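Grasto screened cable: changes to stock lengths

From February, Grasto two-pair screened data cable will be supplied on 70 m reels as well as the existing drums. Cores are tinned copper with PE insulation, under a foil screen and drain wire. The outer sheath remains grey PVC, for fixed indoor use only.
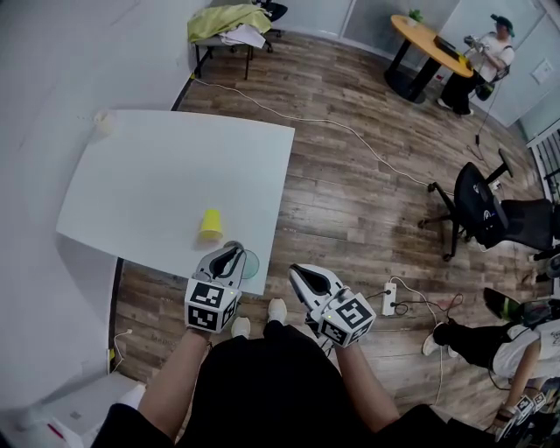
Yellow cup upside down on a white table.

Reels are held at the Killside depot. Orders received by 2 p.m. leave the same day – cut lengths take one working day longer. The minimum cut length is unchanged.

Part numbers ending in 66 are withdrawn once current stock is used. The replacement has the same outside diameter, so existing glands can be kept. Data sheets and test reports are available from Marichka Derkach at the Killside trade counter.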